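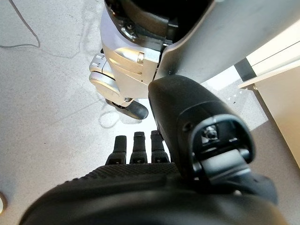

Figure 4.1. Black hand with thumb and fingers, close view.

Chapter 4
Drinks in the Refrigerator: Bottles, Cans and the Drawer

Words for this chapter: drawer, bin, rail, divider, cap, label, shoulder of the bottle, condensation, stock, to rotate

In Chapter 3 we learned how to arrange the food that stands on the shelves. Now we come to the drinks. Many students think that drinks are the easy part of the refrigerator, and in one sense they are right, for a closed can does not spoil by tomorrow. But drinks are heavy, they roll, and people take them out many times in a day. In a small kitchen they cause more disorder than the vegetables do.

After the work of this chapter you should be able to choose the right position for a bottle and for a can, to load a drawer so that it opens and closes without noise, and to keep a simple stock list for one refrigerator.

4.1 A kitchen at Nerkstead

The guesthouse at Nerkstead has nine rooms and one kitchen which is shared by the guests. When Zulema Salinas took over the housekeeping there, she found drinks in every part of the refrigerator. Cans were behind the butter, and a bottle of juice was lying on the eggs. The guests opened the upper doors, looked for a long time, and closed them again with empty hands. Each morning she put everything back, and each evening it was the same as before.

She did not buy a new refrigerator. She took all the drinks out and put them on the counter, and there she made two groups. Drinks which are finished at one time, such as the small cans, went to the drawer. Drinks which are opened and closed again went to the door shelf. The work took her 15 minutes. She wrote the rule on a card, and we have copied the card on page 239 in the appendix, with her permission.

Her colleague Borislav Perić did not agree with the card at first. In his opinion a guest on holiday does not read. He wanted only that the cans are the first thing the guest sees when the drawer comes out. Both of them had a good point, and the method which we teach in this chapter uses both.
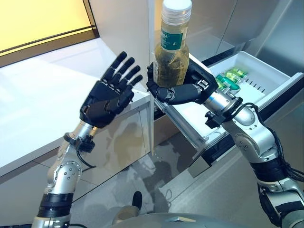

A bottle with liquid in it should be held around the body, at the middle or a little lower. If you lift it only by the cap, you trust the cap very much, and perhaps the person before you has not closed it fully. Before you put a bottle away, turn the cap once with your fingers until it stops. Wipe the bottle also, for a wet bottle leaves a ring on the shelf and its label becomes soft.

4.2 Standing or lying?

Students often ask which position is correct. The answer depends on the container and on whether it was opened.

An opened bottle must stand. Even a good screw cap can lose some drops when the bottle lies on its side, and sugar on the floor of a drawer is unpleasant to remove. If the drawer is not deep enough for the bottle, then the drawer is not the place for it.

A closed can may lie or stand. In a shallow drawer it will usually have to lie. Put the cans side by side, close to each other, so that each one holds its neighbor. One can alone in a wide drawer will roll to the front when you open and to the back when you close, and you will hear it in the next room.

A closed plastic bottle may also lie down, if the drawer permits it. Remember that the guest will open it soon after, and if it is a drink with gas, he will be happier when it has been handled gently.

Glass bottles we treat separately, in section 4.6. 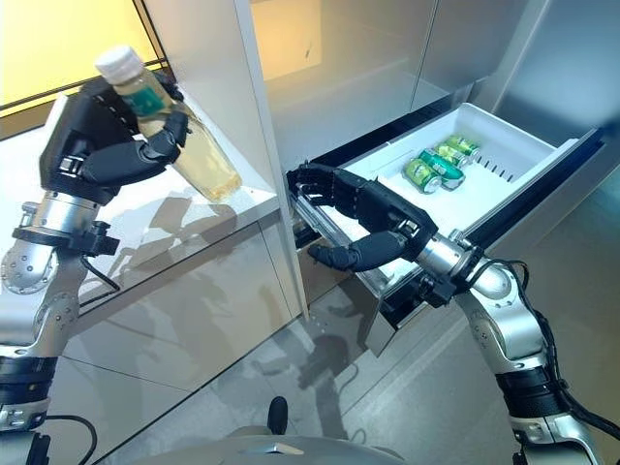
4.3 Opening and closing a loaded drawer

A drawer moves on rails. When it is empty you can push it with one finger, but with drinks inside it becomes heavy, and the weight continues to move after your hand has stopped. Take the front panel near the center and pull straight. If you pull at one corner, the drawer turns a little on its rails and may stick.

Put the heavier containers toward the back and the lighter ones toward the front. If your drawer has slots for a divider, use them. A divider makes a big drawer into two small ones, and the cans have less space to travel. Some families remove the divider at the first cleaning and never find it again. Please write your room number on the back of yours with a waterproof pen.

Do not fill the drawer above its edge. A can that touches the shelf above will stop the drawer when it is half closed, the cold air will go out, and in the morning everything is warm. To check this, close the drawer slowly and listen.

If you have something in one hand and the drawer is heavy, put the thing on the counter first. It is a small habit and costs nothing.
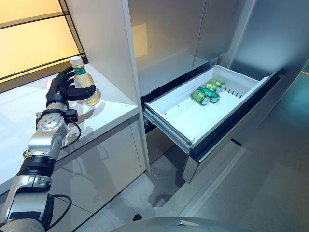
4.4 The counter as a waiting place

Keep one part of the counter clear near the refrigerator, large enough for a tray. We call this the waiting place. What comes from the shop goes first to the waiting place, and what comes out of the refrigerator to be cleaned around goes there too. At Nerkstead it is the end of the counter, and the guests have learned to leave it free.

Stand the bottles on the waiting place with their labels toward you. Read the dates. The older ones go to the front of the shelf or the drawer and the newer ones behind them. This is called rotating the stock. With cans of 200 ml it can be annoying to look for the date, for it is printed very small and often on the bottom.

Practice 4A

Work with a partner. Take all drinks out of one refrigerator in the school kitchen and put them on the waiting place. Make the two groups as Zulema Salinas did. Then load the drawer, close it, and open it again. If anything has rolled, change the arrangement and try once more.

Write down in your notebook which drinks you moved from a shelf to the drawer, and which went the other way. Keep the page, as you will need it for the stock list in section 4.5.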